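'탄소중립 원목' 표시 늘어나는데, 나무가 어디서 왔는지는 여전히 흐릿하다

가구와 생활용품 매장에서 '탄소중립 원목'이라는 문구를 보는 일이 잦아졌다. 식탁, 선반, 도마, 심지어 옷걸이에까지 같은 말이 붙는다. 업체들은 나무가 자라면서 흡수한 탄소가 제품 안에 저장돼 있고, 가공과 운송에서 나온 배출량은 조림 사업으로 상쇄했다고 설명한다. 설명은 그럴듯하다. 문제는 그 설명을 소비자가 확인할 방법이 거의 없다는 데 있다.
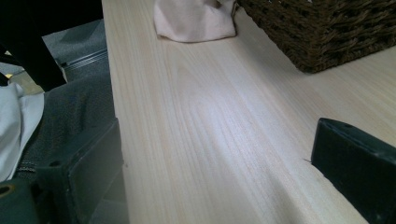 인천, 4월

목재 유통업체 네나리(Nenari)는 이달 초 자사가 공급하는 밝은색 판재 전 품목에 '탄소중립' 표시를 붙이겠다고 발표했다. 회사가 낸 보도자료에는 배출량의 87%를 해외 조림지에서 상쇄한다는 내용이 담겼다. 나머지 13%를 어떻게 처리하는지는 적혀 있지 않다. 87%를 상쇄했다면 중립이라는 말을 쓸 수 없지 않느냐는 질의에 회사 측은 서면으로 "잔여분은 제품의 장기 저장 효과로 보완된다"고 답했다. 저장 효과를 몇 년으로 잡았는지 묻는 추가 질의에는 답이 오지 않았다.

저장 효과라는 말은 이 업계에서 유난히 편하게 쓰인다. 나무로 만든 물건이 오래 쓰이면 그 안의 탄소도 오래 묶여 있는 것은 맞다. 그러나 물건이 얼마나 오래 쓰이는지는 공장에서 정해지지 않는다. 이사 한 번에 버려지는 선반이 있고, 두 세대를 거쳐 쓰이는 밥상이 있다. 네나리가 공개한 산정 요약본은 모든 제품의 수명을 70년으로 가정했다. 조립식 수납장도 70년, 주방용 도마도 70년이다. 도마를 70년 쓰는 집이 얼마나 될지는 독자의 판단에 맡긴다.

수명을 길게 잡을수록 계산서는 좋아진다. 같은 수납장이라도 10년 쓰고 소각한다고 보면 저장 효과는 크게 줄어들고, 폐기 단계의 배출도 장부 안으로 들어온다. 요약본에는 폐기 단계가 빠져 있다. '요람에서 출고까지'만 계산했다는 단서가 각주에 한 줄 있을 뿐이다. 수명은 70년으로 잡으면서 출고 이후의 일은 계산하지 않았다는 뜻인데, 두 가정이 한 문서 안에 나란히 들어 있는 까닭은 설명되지 않았다.

상쇄에 쓰였다는 조림지도 따져볼 대목이 많다. 보도자료에 따르면 사업지는 그랄라바흐(Gralavach) 지구에 있고 면적은 3000헥타르다. 업체가 홈페이지에 올린 지도에는 경계선이 그려져 있지만 좌표가 없다. 심은 수종, 심은 해, 살아남은 비율도 나오지 않는다. 조림 사업에서 가장 중요한 숫자는 몇 그루를 심었느냐보다 몇 년 뒤에 몇 그루가 서 있느냐다. 그 숫자를 내놓지 않는 사업자의 말을 그대로 믿을 이유는 없다.

이 조림지의 운영사는 부르카우(Vurkau)라는 회사다. 부르카우는 같은 지구의 조림 실적을 네나리 외에 최소 한 곳의 업체에도 판매한 것으로 기재돼 있다. 생활용품 브랜드 크루사두(Cruzado)의 지속가능성 보고서에도 그랄라바흐 지구 3000헥타르가 등장한다. 면적이 같고 사업 시작 시점도 같다. 같은 땅을 둘로 나눠 판 것인지, 같은 땅을 두 번 판 것인지는 두 회사의 문서만으로 알 수 없다. 부르카우는 "구매자별 배분 내역은 영업상 비밀"이라고 밝혔다.

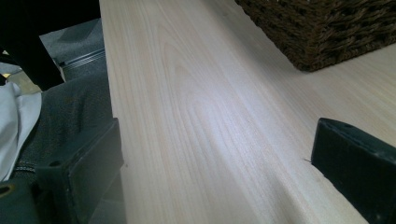 배분 내역이 비밀이라면 이중 계산이 없다는 주장도 검증할 수 없다. 상쇄 실적에는 통상 일련번호가 붙고, 한 번 쓰인 번호는 등록부에서 말소된다. 네나리와 크루사두의 자료 어디에도 일련번호는 없다. 등록부 이름도 없다. '국제적으로 통용되는 기준을 준용했다'는 문장만 두 회사의 문서에 토씨 하나 다르지 않게 실려 있다. 준용이라는 말은 인증을 받았다는 뜻이 아니다. 기준을 참고해서 스스로 계산했다는 뜻에 가깝다.

업체들의 반론도 있다. 네나리는 서면 답변에서 "완벽한 자료를 갖출 때까지 기다리면 아무도 시작하지 못한다"며 "표시를 통해 소비자의 관심을 높이는 것이 우선"이라고 했다. 시작하는 것을 말릴 사람은 없다. 다만 시작 단계라면 표시도 시작 단계에 맞게 써야 한다. '배출량 일부 상쇄'라고 적으면 될 것을 '탄소중립'이라고 적고, 그 앞에 초록색 잎사귀 그림까지 붙여 놓은 것은 관심을 높이는 일과는 거리가 있어 보인다.

표시가 붙은 뒤 가격도 움직였다. 네나리의 같은 규격 판재는 표시 도입과 함께 5% 올랐다. 회사는 조림 비용과 원자재 가격을 함께 반영했다고 했지만 둘의 비중은 나누어 밝히지 않았다. 소비자가 나무값을 더 낸 것인지, 나무를 심는 값을 낸 것인지, 스티커값을 낸 것인지 영수증으로는 알 길이 없다.

정작 목재 소비자가 궁금해할 정보는 따로 있다. 어느 나라에서 벤 나무인가, 어떤 수종인가, 표면에 무엇을 발랐는가 하는 것들이다. 매장에 걸린 안내판에는 '북방계 밝은 원목'이라는 말이 적혀 있는데 수종 이름이 아니다. 비슷하게 밝은 색의 나무는 여러 종류가 있고 단단함도, 무게도, 값도 제각각이다. 결이 곱고 색이 연하다는 것만으로 원산지를 짐작할 수는 없으며, 무늬를 인쇄한 표면재까지 '원목 느낌'이라는 이름으로 함께 진열되는 매장에서는 더욱 그렇다. 탄소를 소수점까지 계산했다는 회사가 수종을 모를 리 없다.

운송 거리도 마찬가지다. 산정 요약본은 항만에서 창고까지의 육상 운송만 배출량에 넣었다. 벌채지에서 제재소까지, 제재소에서 수출항까지, 그리고 바다를 건너는 구간은 '공급사 책임 범위'로 분류돼 빠졌다. 수입 목재를 파는 회사의 탄소 장부에서 수입 과정이 통째로 빠진 셈이다. 87%라는 숫자의 분모가 애초에 무엇이었는지 다시 묻게 되는 이유다.
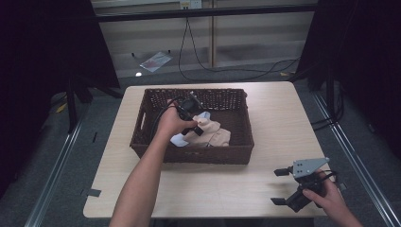
크루사두의 경우는 조금 더 복잡하다. 이 회사는 목재 제품뿐 아니라 수납용품과 직물류까지 묶어 '중립 컬렉션'이라는 이름으로 판매한다. 보고서를 보면 상쇄량은 컬렉션 전체를 합산해 계산하고, 표시는 제품마다 하나씩 붙인다. 배출이 적은 품목과 많은 품목이 한 바구니에 담겨 평균을 낸 것이다. 개별 제품의 배출량을 묻자 크루사두는 "품목별 자료는 내부 관리 목적으로만 사용한다"고 답했다. 내부에 자료가 있다면 공개하지 못할 사정이 무엇인지도 함께 밝히는 편이 나았을 것이다.

보고서의 외부 검토 항목도 눈여겨볼 만하다. 검토 기관의 의견은 '제한적 확신' 수준이다. 검토자가 회사가 준 자료를 훑어보았고 그 범위 안에서 크게 잘못된 점을 발견하지 못했다는 의미다. 현장에 갔다는 내용은 없다. 그런데 크루사두의 제품 소개 화면에는 이 의견이 '제3자 검증 완료'로 옮겨져 있다. 작은 글씨로라도 확신 수준을 적어 두지 않은 것은 아쉽다는 말로 넘길 일이 아니다.

표시를 바로잡을 제도가 전혀 없는 것은 아니다. 환경성을 내세운 표시와 광고는 근거를 제시할 수 있어야 한다는 원칙이 있고, 근거가 부족하면 시정을 요구받을 수 있다. 그러나 실제 점검은 신고가 들어온 뒤에야 시작되는 경우가 많고, 그사이 제품은 다 팔린다. 문구를 고치라는 요구를 받은 업체가 '탄소중립'을 '탄소를 생각한'으로 바꾸고 잎사귀 그림은 그대로 두는 식의 대응도 드물지 않다.

소비자가 매장에서 할 수 있는 일은 많지 않지만 몇 가지는 물어볼 수 있다. 상쇄 실적의 등록부와 일련번호가 있는지, 계산에 운송과 폐기가 포함됐는지, 제품 수명을 몇 년으로 잡았는지다. 기자가 인천의 네나리 직영 매장에서 같은 질문을 했을 때 돌아온 것은 보도자료와 같은 문장이 인쇄된 접이식 안내지 한 장이었다. 직원은 본사 고객센터 번호를 알려 주었고, 고객센터는 홈페이지를 참고하라고 했다. 홈페이지에는 그 안내지가 파일로 올라와 있다.

네나리는 올해 안에 표시 대상을 판재에서 완제품 가구로 넓힐 계획이다. 대상 품목은 현재 취급 물량의 거의 70%에 이를 것이라고 회사는 밝혔다. 조림지 면적을 늘릴 계획이 있느냐는 질문에는 "현 면적으로 충분하다"고 답했다. 부르카우의 배분 내역을 공개하도록 요청할 것인지에 대해서는 "협의 중"이라고만 했다. 크루사두는 다음 보고서에서 산정 방식을 보완하겠다고 밝혔으나 발간 시점은 정하지 않았다.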